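Marks for the Recording, Not Only for the Robot

Student robotics courses should grade the demonstration data before anyone trains a model on it.
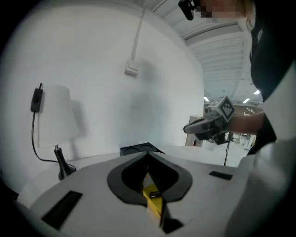 What gets marked at present

The second-year manipulation project at our department has followed the same pattern since it was introduced. A group chooses a tabletop task, records people doing it with hand-held grippers, trains a policy, runs the policy on the arm and writes a report. Of the 100 marks available, 575 words of guidance explain how the final run is scored. The recording stage gets one line: "collect sufficient demonstrations".

The line does not say what sufficient means. Students read it as a quantity, and a quantity is easy to reach. One group last year submitted 453 demonstrations of a lift-and-place task. They were proud of the figure and put it in the title of their poster. When the log was replayed, a large share of the episodes began with the gripper already closed, and several contained two attempts joined together. The policy learned to hesitate above the object. The group lost marks for the hesitation and none for the log.

I think this is the wrong way round. The final run depends on a shared arm, on the calibration left behind by the previous group, and on luck. The log depends almost entirely on the students. It is the part of the project where care shows most plainly, and it is the part we look at least.

The case for the present scheme

Colleagues who defend the existing scheme make two points. The first is that a working robot is the purpose of the exercise, and that a tidy data set which produces no working robot is worth little. The second is that marking logs takes time.

The first point would be stronger if the run were a fair measurement. Each group is allowed 5 attempts. A policy that works most of the time can fail in three of them, and a poor one can pass if the object is set down in a convenient place. We would not accept a sample of that size in the students' own reports.

The second point is true. Watching every episode is out of the question. It is also unnecessary. A marker can draw a small random sample, check the start and end state of each episode, and look for lost tracking. The Brovix viewer we already use for the perception labs shows pose and finger width on the same timeline, and a fault in either is usually plain within a few seconds.

What a recording mark would cover

The mark should rest on things a student can control. Episodes should start from a stated position and end when the task ends. Left and right hand should share a clock. Marker blocks should stay in view of whatever camera is tracking them, and cables should be led so that they do not pull on the wrist. Failed attempts should be kept and labelled, in a separate folder, with a short note of what went wrong.

Variation should be planned as well. Groups tend to record in one sitting, at one table, with the object placed wherever the last attempt left it. A page written before the session, listing positions and lighting and who holds the grippers, would cost them half an hour. The Skenon template from the measurement course could be used for this with little change.

I would give 35 marks to the log and its plan, taken in equal parts from the run and the poster. The run would still be the largest single item.

A note on equipment

The Zaletti room has one pair of grippers, and bookings fill up from the first week. Groups with late slots record in a hurry and cannot repeat a bad session. If the recording is to carry marks, every group must have two sessions with a gap between them, long enough to replay the first log before making the second. A second pair would solve this. Failing that, the Lim competition entry, which holds the grippers for most of the spring, could give up its evening bookings until June.

The revised scheme goes to the teaching meeting with the other module changes. Comments on the draft wording can be left in the course folder before then.

3 April 2019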